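4. The Open Day at Skarngate

4.1 Setting and procedure

The public part of the study took place on 2021-07-27 in the ground-floor hall of the Skarngate building. The hall was chosen for its size and for its direct access to the street, which allowed visitors to enter and leave without passing through the offices of the Pledell group. Fifty-five visitors registered at the door. Saulius Paju and Inese Mägi led the demonstrations, and Heino Siliņa kept the written record on which this section is based.

Demonstrations were given with hand-held grippers, one in each hand of the operator, at a low table that visitors could approach. The task set for the day was the handling of a household mug tree. It had been selected during the pilot phase at Kirkamov, where its thin pole and short pegs had proved harder to grasp than the boxes and bottles used before. Operators worked in ordinary clothing and were free to talk with visitors during the task (Figure 6).
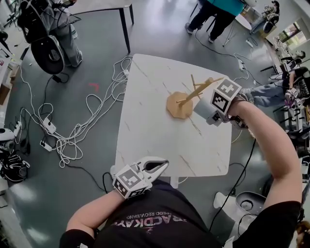

Figure 6. Handling the mug tree with two hand-held grippers. The stand is tilted toward the gripper in the operator's right hand; the fingers of the left gripper are open. Both grippers carry square fiducial markers.

4.2 Conduct of visitors

Visitors were not given a fixed route. Most went first to the table and stayed there for one or two complete trials before moving on. Questions put to the operators concerned the grip itself more often than the software. Several visitors asked why the fingers were padded, and whether a tool of this kind could be used by a person with limited strength in the hand. Siliņa noted these questions as they were asked, and they were later sorted by Gintarė Lill under the headings given in Section 5.

The view from the table also shows how the hall was used. People stood at several points around the hall, some near the table and others farther off (Figure 7). Žukauskas reports a similar pattern for smaller rooms, although in that study the visitors were seated.

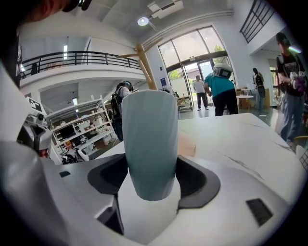 4.3 Limits of the record

The written record covers only what was said at the table. Conversations held elsewhere in the hall were not noted, and no attempt was made to follow single visitors through the day. A second open day, planned for September, will use two note takers.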